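Keeping Packaged Snacks Fresh and the Table Clean
August | Pantry & Table
Prepared by Greer Leckie, Otcombe Household Advisory Service
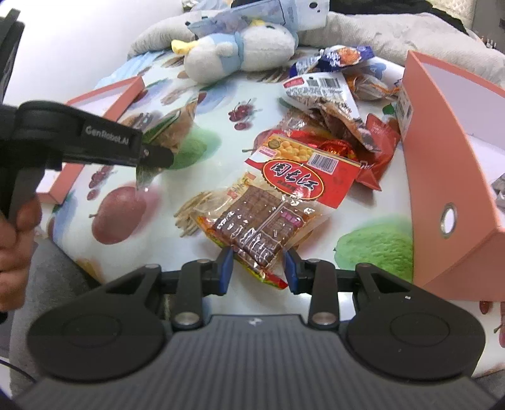 Packaged snacks are often left wherever they were last opened, and the quality of the food declines accordingly. The Service recommends that each household set aside one shelf or drawer for sealed packages and a separate covered container for those already opened.

Before storing. Examine the seams and corners of each package. A clear wrapper allows the contents to be checked without opening it. Small punctures are most often found at the corners, where packages rub against one another in a shopping bag. A punctured package should not be returned to the shelf.

Reading the label. Dates may be printed on the card, stamped on the wrapper or pressed into the seal. Where the label is in a language the household does not read, write the purchase date and a short name for the food on masking tape and attach it to the back. Do not cover the ingredient list, which guests with allergies may need to consult.

Opening. Cut straight across the top with scissors, just below the seal. Tearing tends to split the film down its length, after which the package cannot be folded closed. Foods pressed into a block and scored should be broken along the lines while still inside the wrapper, so that the crumbs remain there.

After opening. Press out the air, fold the top over twice and fasten it with a clip. Unless the maker directs otherwise, move the food to a lidded container within 7 days. Keep strongly spiced items apart from plain crackers and sweets.

Care of the tablecloth. Glossy wipe-clean cloths should be wiped with a damp cloth and a little dish soap, then dried. Oil left beneath a package can dull the surface. Scouring powder should not be used, and hot pans require a trivet. Store the cloth rolled on a cardboard tube, printed side out; sharp folds leave creases that are difficult to remove.

Adhiambo Laizer of the Service's pantry section reviewed these recommendations. Printed copies are available at the Otcombe office on request. Ask for Leaflet 62.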